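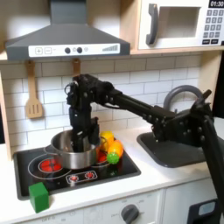

Changes to the Winter Concert Series

The Lornness Community Music Society wishes to advise members and subscribers of several changes to the winter concert series, which opens in June at Chaturvedi Hall. The changes affect seating, starting times and the order of the second program. Members who have already paid for the full series need take no action, and their existing tickets will be honoured at the door.

The opening concert will be given by the Molow Quartet, led by Laine Ots, who last played for the Society when the series was still held in the old library. The first half consists of two shorter works for strings by composers from the district, followed by a set of folk song arrangements prepared by the quartet's violist, Ott Kuusk. After the interval the quartet will be joined by the pianist A-yeong Hwang for a quintet that the players have been rehearsing since summer. Ms Hwang has asked that the hall piano be tuned on the afternoon of the concert, and the doors will therefore remain closed until 7 p.m.

Starting times for all evening concerts have been moved forward to 7.30 p.m. The Society received a number of letters on this subject after last year's series, most of them from members who rely on the last bus to Fulby. An earlier finish will allow those members to remain for the whole of the program. The Sunday-style afternoon recital, as it has come to be known despite having been held on various days, will continue to begin at 2 p.m.

Seating in the hall has been reduced to 200 places for the season. The side gallery is closed while its handrail is replaced, and the hall management has told us that the work will not be finished before the series ends. Subscribers who normally sit in the gallery have been allocated places in rows C to F. Where this is not suitable, particularly for members who require level access or additional leg room, a request for another seat should be made to the Society's office before the first concert. The office will do its best to keep parties together.

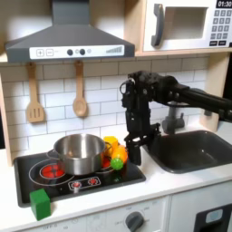

The second concert has been altered at the request of the performers. Babak Rahimi, who was to open the evening with his song cycle for baritone and guitar, will now appear after the interval, and the Fulby Chamber Choir will sing first. The choir has 43 voices this year, its largest number to date, and needs the stage risers in position before the audience is admitted. Removing the risers during the interval is a much simpler matter than bringing them in. The choir's program is unchanged, with the exception of one part-song that has been withdrawn because the parts could not be hired in time.

Mr Rahimi's cycle will be heard in its complete form for the first time. Three of the songs were included in a lunchtime recital last autumn and were warmly received. The remaining songs were written over the summer months, and the composer has since revised the earlier ones, chiefly in the guitar writing. Texts and translations will be printed in the program booklet. Members are kindly asked to turn pages between songs and not during them -- the hall carries small sounds very clearly, and the concert is to be recorded for the Society's archive.

The archive itself has made good progress. Kristaps Vanags has completed the transfer of the older reel tapes, and recordings from the first 8 seasons may now be heard by appointment at the office. Some of the tapes had deteriorated and there are gaps in the early material, most notably in the second season, where only the latter part of the brass concert survives. Mr Vanags would be grateful to hear from any member who holds a private recording or a printed program from that period. Items will be copied and returned to their owners.

Members' attention is also drawn to the young performers' evening, which has been moved to the smaller rehearsal room behind the hall. Entries are open to players and singers of school age who live in Lornness or Fulby, or who study with a teacher in either town. Each entrant may offer one piece of no more than six minutes. An accompanist will be provided on request, and a clear copy of the piano part must be supplied with the entry form. Entrants who bring their own accompanist should give that person's name on the form so that a place can be reserved. 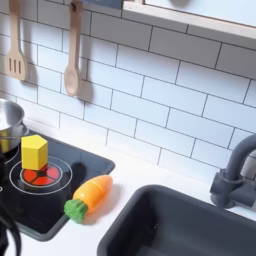 No prizes are awarded at the young performers' evening, but each entrant receives written comments from two professional musicians. Ms Ots and Ms Hwang have agreed to listen this year. Parents and teachers are welcome to attend without charge. Other members may attend if space permits, and should leave their names with the office beforehand.

Single tickets for the remaining places in the series will be released to the public once members' requests have been dealt with. Tickets may be collected from the office on weekday mornings or held at the door under the purchaser's name. Refunds are available up to the day before each concert. After that time, a ticket that cannot be used may be returned to the office for resale, and the Society will treat its value as a donation unless told otherwise.

Parking behind Chaturvedi Hall is limited, and the bays nearest the stage door must be kept clear for performers and their instruments. Further parking is available in the street after 6 p.m. Enquiries about any of the above may be made to the office in person, by telephone or by letter.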